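The Sowa arm at Plilstead has had a bad March. It's the one on the fruit bench, and looking after it has somehow become my job, mostly on the grounds that I once tightened something on it and it got better.

This time it was the wrist camera. Every pick landed 5 millimetres to the left, which is fine if you are picking up a cushion and hopeless if you want a lemon. I spent a morning blaming the mounting bracket. I took it off, cleaned it, put it back with much ceremony, and got the same 5 millimetres, to the same side.

So I went back to the simulator, where at least the bolts don't round off. We keep a copy of the cell in there, with a lemon and a ridged green surface to put it on, and I use it for checking the offsets before I let the real thing near anything squashable.

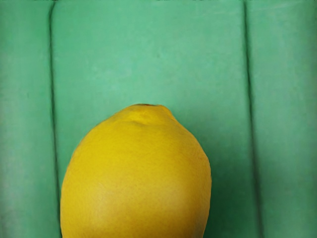

The offset file turned out to be the one from Idton. Same model of arm, different bracket, copied across by somebody in a hurry. I have a horrible feeling the somebody was me. I typed in our own figures, ran 30 picks in the simulator, then went out and did the full calibration on the real arm, all 17 poses of it, with a mug of tea going cold on the controller cabinet (I know).

It's picking straight again. I've written PLILSTEAD on the bracket in paint pen and put the same word in the file name. The belt on joint two is squeaking now, and Pulside want 47 pounds for a new one, so that's next month's post sorted.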